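December, by Ditte Hedegaard

Give me a celebrity who eats in public! When Samah Ait Ali did her cooking special on Saturday and went back for a second plate of dumplings, I cheered at the telly.
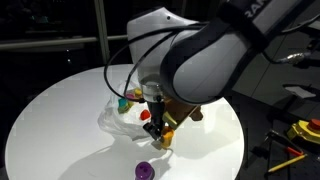 She didn't nibble, she didn't talk about her trainer, she just ate (and got sauce on her sleeve, bless her). I'd swap 51 red carpets for one more hour of it.
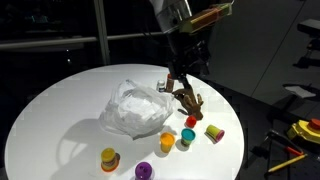 More suppers, please

Hafþór Juhl should go next. He loves pickled herring and he'd be wonderful.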